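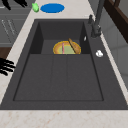

Zidex Sink Cell, simulated edition
Setup, care and repair

Product code: ZX-SINK-S
Supplied by: McKinnon, Trosville
Page last revised: 28 March 2022

Overview

The Zidex Sink Cell is a simulated workcell for two-handed dish handling. It contains a kitchen counter with a single-basin sink and a deck-mounted faucet, a pair of multi-fingered hands, and a set of loose objects that can be placed in the basin or on the counter. It is delivered as a cell file, an object library and a controller profile. The same controller profile drives the hardware cell, so joint names, limits and tool frames are identical in both editions.

Customers use the cell to prepare plate pickup, utensil sorting and basin clearing before any of these are run on hardware. This page covers first setup, routine care and the repairs most often requested by users of the simulated edition. Programming is covered in the controller manual.

What is supplied

Cell file with counter, sink, faucet, cabinets and wall
Left and right hand models with joint limits and fingertip contact pads
Object library: plates, spatulas, sticks, small produce, shallow dishes
Controller profile, matched to the current hardware release
Ilesa contact logger, single-seat license
Reference log for the acceptance run

Before you start

Install the cell on a workstation with a dedicated graphics card. The physics run on the processor and the camera views on the card. If the two share memory, the step rate drops whenever a view is opened, and the contact log will show gaps that look like slipping.

Keep the cell file, the object library and the profile in the same folder. Links between them are relative. Moving one file alone is the usual cause of a cell that loads with hands but no objects.

Do not edit the supplied profile. Copy it, rename the copy, and point the cell to the copy. Updates overwrite the supplied profile without asking.

First setup

1. Open the cell file with physics paused. The hands load in the park position over the counter, clear of the basin.

2. Set the physics step rate to 3000 steps per minute for layout work. At this rate the cell is light enough to drag objects by hand, but it is too coarse for grasping. Raise it to 4000 before any run in which a finger touches an object, and leave it there. Logs recorded at different rates cannot be compared.

3. Check the counter height against the height entered in the profile. The value belongs to the top surface of the counter. The sink deck has its own offset. Entering the deck height in the counter field puts both hands slightly out in the vertical, and the error is easy to miss until a fingertip fails to reach a plate rim.

4. Run the joint sweep. Each finger opens and closes in turn, first on the left hand and then on the right. Watch for a digit that stops early or moves together with its neighbor. Either points to a profile mismatch.

5. Load the objects. Place the plate first, let it settle, then add utensils. An object dropped onto a plate that has not yet settled can end up inside the plate's collision shape and will be thrown out of the basin when physics resumes.

6. Save the layout under a new name.

7. Run the acceptance routine and compare the result with the reference log.

Setting the basin

The basin is the part of the cell that needs the most care. Its walls slope inward toward the floor, and a hand that enters straight down at the edge will touch the wall with its outer finger before it reaches the floor. The supplied approach path enters over the middle and moves outward at depth. Keep this order in custom paths.

The back of the basin is recessed. A plate resting there is partly hidden by the ledge, and a camera placed at the front of the counter sees only the upper part of it. Pose estimates taken from that view alone tend to place the plate too high. Use the overhead view for the plate position and the front view for the tilt, or raise the front camera until the plate center is visible.

Lighting affects the same area. The default light is diffuse and leaves the recess darker than the floor. For work that depends on color, raise the fill light before changing the camera exposure. A change in exposure alters every view, and the calibration images must then be taken again.

Thin utensils need a separate setting. A stick standing on a plate has a very small contact area, and with default friction it may creep over a long run. Set contact friction on the stick, leave the plate as supplied, and check for creep with the hands parked. If the stick moves with no hand near it, the fault is in the contact settings and no adjustment to the grasp will correct it.

A flat spatula lying across a plate should be picked up by the handle. The blade lies too close to the plate surface for a fingertip to pass underneath, and the planner will otherwise try to push through. Mark the blade as a no-grasp region in the object editor.

Faucet clearance

The faucet is a fixed body. Its neck rises well above the deck and stands inside the working area of the right hand. The supplied profile includes a keep-out cylinder that surrounds the neck and the lever.

Do not shrink the cylinder to shorten a path. The hand model has narrower knuckles than the hardware hand with its cable cover fitted, and a path that clears the neck in simulation may not clear it on the bench. If more room is needed, move the task toward the left side of the basin.

The lever can be made movable with the faucet option. When the option is off, the lever is part of the fixed body and contact with it is recorded as a collision.

Routine care

Every session
Run the joint sweep. Check that the layout name in the title bar is the one you intend to use. Confirm that the step rate has not been left at the layout value.

Every 14 days
Clear the contact cache. The cache stores shape pairs that have met before and grows as objects are added. An old cache slows loading and can keep the contact shape of an object that has since been edited. After clearing it, the first run is slower than normal while the pairs are rebuilt.

Also inspect the counter and sink deck for stray bodies. Small objects knocked aside in earlier runs are saved with the layout if the layout is saved while they are out of place. They do no harm on the far counter. On the deck they can stop a wrist from coming down flat.

After every profile update
Repeat the counter height check and the acceptance routine. Compare the new profile with your copy and carry over changes to joint limits by hand.

After any change to the hardware hands
Send the measured finger lengths to support. A corrected hand model is returned as a small patch file. Do not scale the model in the editor — scaling alters the link masses as well as the lengths, and the grip force no longer agrees with the hardware.

Repair

Fingers tremble at rest
Joint damping is set too low or the step rate is at the layout value. Check the rate first. If the trembling continues, restore damping from the supplied profile.

A fingertip sinks into the plate
The contact pad is missing from that finger. Open the hand model, select the last link, and reassign the pad. A finger without a pad still draws correctly, so the fault appears only in the contact log.

The plate jumps when physics resumes
Two shapes overlap. Pause, raise the plate clear of the ledge, and let it settle with the utensils removed. The ledge in the recess is the most common location.

One hand does not leave park
The hand is waiting for the other to release the shared area behind the sink. Look for an unfinished path in the queue. Clearing the queue releases the area. If the fault returns, the path has no end marker.

Hand reaches short on the left side of the counter
The base offset has been entered in the wrong frame. Both offsets are measured from the center of the sink, not from the cabinet line.

Cabinet doors flicker
Two surfaces occupy the same plane. This is a display fault and has no effect on contact. Cell files from release 4 onward include a corrected door model.

Contact log is empty
The Ilesa logger starts only when it finds a valid license at the time the cell is opened. Close the cell, start the logger, and open the cell again.

Acceptance run

The acceptance routine lifts the spatula, sets it on the counter, grips the plate by the rim and raises it clear of the basin. The run passes when the contact log shows no collision with the faucet or basin walls and the plate remains in the grip until the release command. Slight sliding of the rim against the pads is normal during the lift and is present in the reference log.

A failed run should be repeated once with a fresh load of the cell. If it fails again at the same step, keep the log and the layout file and send both. A screen recording is useful for path faults. It is of little use for contact faults, where the log holds the information.

Limits of the model

Water is not simulated. The faucet has no flow, and objects are treated as dry. Grip forces found in the cell should be raised on hardware before wet plates are handled, and the correct value has to be found on the bench. Soft items such as sponges and cloths are not part of the library. Countertop and basin surfaces are rigid.

Options

Faucet option, with movable lever and contact sensing
Extended object library
Second logger seat
Hand model matching service, from measured finger lengths

Support

Setup and installation: Hendrik Van der Merwe
Hand models and patches: Tomoyo Sakai
Licenses and logger: Gordon Cloutier
Training dates in Trosville: Huguette Fortin. The next course is in July.

When writing to support, include the release number of the cell file, the name of the profile in use, the step rate and the unedited contact log.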